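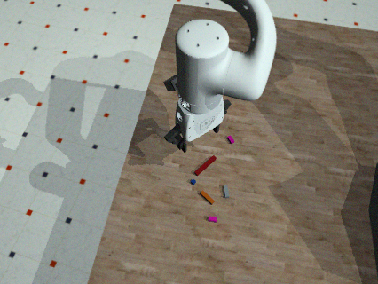 October, bench log, morning

The Hollow rumors are going around again and Silvan wants a yes or no from us on whether to hold the camera budget for it. So before I forget what was said and by whom, I am writing down what we know. The leaked shots of the body have that glossy white finish everyone is getting excited about. Glossy white is also what you see on the robot arm over the plank tabletop, and all I can say about it as a finish is that it throws highlights into every reading I take nearby. I would take dull gray any day. Finish tells us nothing about the sensor anyway.

What the rumor post claims: new full frame sensor, the processor out of the Dinsa compact, faster bursts, cleaner shadows by a lot. Source is "a dealer." Divya traced three of the write-ups back to the same forum message, so that is one source and two echoes. The message does not say which dealer, which country, or whether the person had held the thing. It does say "insane" twice.

The processor part I can half believe. Stinthorpe has moved chips up from small cameras before. But the Dinsa reads a much smaller sensor, and reading a big one at the same speed means either more heat or a line-skipping mode that they will bury in the manual. We went through this with the last body, where the burst rate on the box needed the short raw format and a fixed aperture. Greer still thinks I am unfair about that. I have the numbers in the old log, she can look.

Afternoon

Samuele brought in the sample files that are supposed to be from a preproduction Hollow. Went through all 8. Notes as I took them:

Files 1 to 3 have been through some editor. Header is rewritten and the sharpening halos are plain to see at double size. No use for noise.

File 4 looks straight out of a camera, but I can't say which camera. Shadow noise is low and also smeared, so there is noise reduction in there. Anyone can have clean shadows if they are willing to lose the hair and the brickwork.

Files 5 and 6 are the same picture, saved twice. Samuele had not noticed, I nearly didn't either.

File 7 is the interesting one. Good detail into the corners, mild color noise in the dark part of the curtain. If this is real it is a decent sensor. Better than the present body by less than a stop, by my eye. By my eye is not a measurement and I don't want to see it quoted in the minutes like last time.

File 8 will not open in anything here except the browser.

So out of the lot there is one file worth arguing over and no raw with it. Asked Samuele if he could get the raw. He says he will ask. I expect we get another JPEG.

For comparison I reshot our own test wall with the present body and the Giditz 50, same settings as far as I can guess them from file 7. Tripod, mirror up, 4 frames at each setting, discarded the first of each set. Our frames are noisier with everything switched off and pretty much a match once I turn the in-camera reduction to medium. This bothers me. It could mean file 7 is our current camera with a new name typed in the header, or it could mean nothing, two different walls in two different lights. Wrote both down and left it there.

Gebhard looked over the printouts and said file 7 has better reds. I can't find it. Swapped the prints around without telling him and he picked ours. He wants to do it again under the daylight lamp, fair enough, one go proves little.

Side note on the Giditz: left edge is still softer than the right wide open. Gone by f/5.6. Swapped the adapter and it stayed put, so I am blaming the lens now and have stopped blaming the adapter. Somebody please don't lend it out until I have shot the chart — the chart is behind the door, rolled up, and needs flattening.

What I told Silvan: don't hold the money. If the camera is announced and shows up at a shop, we rent one, run the wall and the chart, and decide then. He asked how sure I was that the speed claim is wrong. I said I am not sure it is wrong, I am sure no one has shown it. He did not love that answer — he has the budget form in front of him and it has a box for yes and a box for no.

Divya disagrees with me and wants it on record. Her point is that rental copies get snapped up in the first weeks and we would be waiting well into next year. True. She also thinks the Dinsa chip has more room in it than I allow, and she has taken one apart, which I haven't. She will write up the clock and heat figures and put them in after this page.

Still to do: raw for file 7, chart for the Giditz, second round of prints with Gebhard, charge the other 5 batteries. The tripod head slips in portrait again. Tightened it, marked the collar with pencil, will check the mark tomorrow.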